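Print this item | E-mail this item

9/8/19
By Milagros Alcaraz

So many of you wrote back about my kitchen drawer rant that I'm giving in and doing the work table this time. I'll warn you now that I have opinions about work tables!

For years mine was a bare wooden top, and every job I ever did on it left a mark. Glue rings, a saw nick, a long streak of blue from when I painted the Pimley shelves and didn't put anything down first. Then my neighbor Ermira Angelovski talked me into laying a big white board over the top, the kind with a faint grid on it, and I have been a pest on the subject ever since. Small screws show up on it. The gray lines are good enough for eyeballing whether something is square, and you can scribble a measurement in pencil right where you need it (then forget what it was for, if you're me).

The other half of my sermon is about what gets to live on the table. I used to keep out everything I might possibly want, so I spent my evenings moving things from one end to the other. Now it's the hook stand and whatever tool the job calls for, and the rest goes back in the drawer.

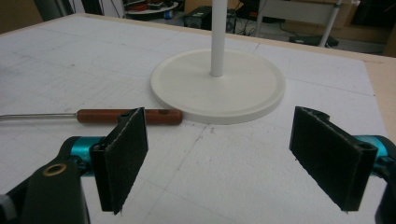
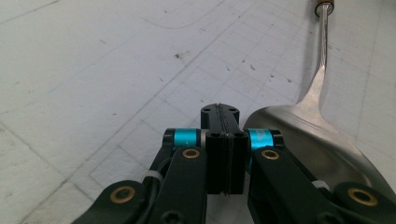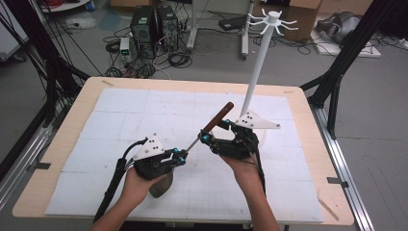
The white board up close, and the whole table in the last one, with the hook stand and a wood-handled tool.

I love a stand like that. Eight little hooks up top, a wide flat base, and it takes up no more room than a dinner plate would. I hang things on mine by how often I reach for them, scissors and tape toward me, the odd stuff around back. Ermira hangs hers by color, and we have agreed not to discuss it.

Same goes for a screwdriver with a hole through the handle. Put a loop of string through there and it can go on a hook with everything else! I did five of mine in one evening while the soup was on. If yours don't have a hole, a screw eye in the end of a wooden handle works fine, but drill a tiny pilot first or you'll split it. I split two.

A few of you asked how to clean a white board once it gets gray and scuffed. For pencil I use a plain soft eraser, and a barely damp cloth for the rest. Don't scrub at foam board or the paper face will start to lift. When mine gets too sad I just flip it over and start on the other side.

Next time I'll get to the Shehu cabinet, which has 13 drawers and only one that opens without a fight. If you've had any luck with wax on old runners, write and tell me which kind, and whether you did the sides or only the bottoms.

Print this item | E-mail this item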